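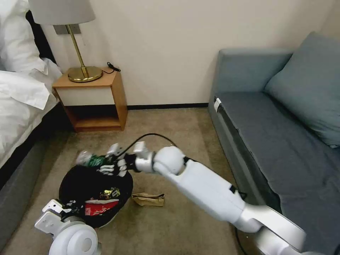 On the question of which rooms to book for the October meet, I would stay with the Fisdale block again. The rooms are plain but there is floor space between the bed and the sofa, enough for two people to unroll a trail map and kneel over it, and the floors are carpeted. With a round black bin standing in that gap, as in the photo, you lose a little of it, so move the bin before you start. The other place, out at Parard, is cheaper by the night but has no ground-floor rooms left, and several of us come back from the ridge with knees that don't like stairs.

Now to Gergely's message, which I am answering in pieces.

On 13 January 2018, Gergely Juhász wrote:
> Two things before the list gets busy again. First, is the
> old Kumsa path still marked on the new county sheet? I have
> the sheet and can't find it. Second, what are we doing about
> the water stop on day two? Last year the tap at the
> Drorkasdale trailhead was shut off and we had people
> walking the whole afternoon on one bottle.
>
> Also I still have 32 of the old route cards if anyone
> wants them. They go in the recycling at the end of
> the month.
>
> Gergely

The Kumsa path is on the sheet but they have changed the name. Look for "Quarry Connector" and follow it east from the parking lot. The dashes are very faint where it crosses the creek. The spot height at the top is printed as 1251 feet, same as on the old sheet, so you can find it that way too. The path itself is fine as far as the second gate. Past that I haven't walked it since the storm, and Thiện Lã told me there were trees down.

On water, I called the park office. They turn off the Drorkasdale tap after the first hard frost and last year that came early. They would not promise a date. My suggestion is that we plan as if it will be off and leave water at the road crossing the evening before. Britta Tiedemann has a truck and has offered to do the drop if somebody rides with her to help lift. We had 37 walkers last time. I would like to see two bottles per person at the crossing plus a few large jugs for refills, and everyone carries their own empties down to the cars. There is no trash pickup at the crossing and the office was clear about that.

I'd also like to move the day two start half an hour earlier. The light was going by the time the last group got to the stile, and Aušra Raudsepp, who was sweeping, had to walk the last stretch by headlamp. If we can't agree on an earlier start, then we should drop the north loop – it adds a long climb and the view is mostly of the gravel pit.

Route cards: please keep ten for me, Gergely. The distances on them are still right, only the phone number on the back is wrong.

One more item. The account stands at $698 after the map order. That covers the water and the permit but not a bus, so we are back to car sharing from Fisdale unless people want to pay extra. Reply to the list and not to me on that one, please, so I don't have to forward everything.

Azucena Solís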